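Picking Up After the Sorters

At Stundano, the Quiroga group trained a picking policy called Drutolon on 3350 grasp attempts, logged over 14 nights. The method is simple. A person labels only the failures, and the model works out the rest.

The mix includes sunglasses, a tape measure, a cup and a foil wrapper.
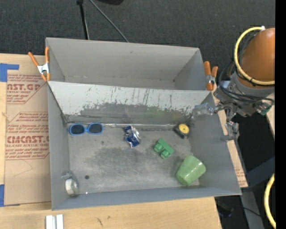

Retraining takes 60 minutes on the lab's own machine, Posix. Clear plastic is still the weak spot, and the group plans to add a second view in January.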